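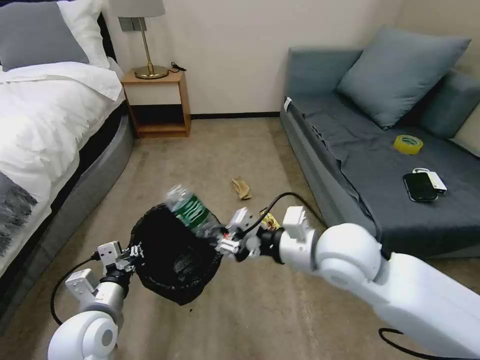
Bottle with the green label, going in the bin. Wednesday.

We use cookies to remember your preferences and to count visits. Accept all / Manage settings

Dear diary, or whoever reads these now (hello Cosmin, I know you do), today was bedroom floor day. I have been putting off bedroom floor day for so long that I had stopped seeing the floor at all. You know how you can walk past a sock for a week and it just becomes part of the house? I had a whole carpet like that. It's a beige-brown carpet too, the color of every paper bag and cardboard scrap ever made, so half of what I drop on it goes into hiding straight away.

The rule I set myself last night was trash first and nothing else. No clothes, no books, no sitting down on the sofa to read the back of something. Every other time I've tried this I pick up a shirt, and then I'm at the closet, and then I'm trying on a jacket I haven't worn since I lived on Grikcombe Street, and two hours later the floor looks worse than when I started. So, trash only. The black bin came off its spot by the desk and went right out onto the carpet where the mess was, and that one change made more difference than any of the clever systems I've read about. I used to carry things to the bin one at a time! Across the room! Like a person with nothing else going on!

The bottle is the one in the photo. Clear plastic, green label, ribbed bottom, and I had a small argument with myself over it, because it ought to go out with the recycling and I didn't want to start a second pile. Second piles are how I end up with fourth piles. In the end it went down as "bin now, pull out later," and I did pull it out later, when I took everything down at six, so please don't write to me. The crumpled tan thing on the floor by the bin is the sort of thing I mean about the carpet. I must have stepped over it all weekend without once noticing it, and it isn't even small.

Things I found, in no kind of order: a receipt from Pollar for a lamp I returned in October, a pen with no insides, the instructions for the shelf (the shelf is up, the shelf is crooked, the instructions would have helped), a birthday card envelope with the stamp still good, and 11 hair ties. I only know it was 11 because I lined them up along the windowsill to see how bad it was. I bought a new pack of hair ties last Thursday. I would like that noted somewhere.

Lunch was toast, standing up in the kitchen, so that I wouldn't be tempted to get comfortable. Mrs. Orbán from downstairs knocked while I was eating it to ask if I was moving out. I said no, just cleaning, and she said "ah" in a way I'm still thinking about. I have lived above that woman for three years and I guess this is the first time she's heard furniture move. She gave me half a poppy seed roll, though, so we're fine. We're better than fine, it was very good.

After lunch I did under the bed with the flashlight, and I'm not going to write down what it was like under there except to say that I found the other slipper. THE other slipper. I had been so sure I left it at my sister's that I made her look in her car. I texted her a picture and she sent back one word, which I won't repeat either.

Cosmin called at four and wanted to know if I'd be done in time for the movie, and I said yes with total confidence while looking at a mountain of laundry on the chair. He has this idea that I should set a timer and clean for 6 minutes every evening before bed, and then it would never get like this. I'm sure he's right. He also irons his pillowcases. I told him I'd try it for a week, starting Monday, and he said why not tonight, and I pretended the line was bad.

Then vacuuming, finally, which is the part I like. The old Humero is louder than a bus and smells a bit like hot dust, but it leaves those stripes in the carpet and I went over the strip in front of the sofa three times just to get them straight. I always forget how big this room is. There's a whole stretch on the far side where I could put the little table if I wanted, or a plant, or nothing! I could just have floor there. I lay down on it for a while to see what that was like and looked at the ceiling, which has a cobweb, and I decided the ceiling is a separate day.

The laundry is still on the chair. I'm being truthful in here. But the chair is the only bad part now, and the door to the hall opens all the way without catching on anything, and when I got up for a glass of water just now I walked across in the dark in bare feet and didn't step on a single thing.

We left late and missed the previews, and Cosmin got the big popcorn and then said he wasn't hungry, so I ate it. Movie was okay. Too long in the middle. Tomorrow I have to call the dentist and find out what on earth I did with the jar of picture hooks, because I had them in my hand at some point this afternoon and now I don't.

Sheets are clean. Going to bed.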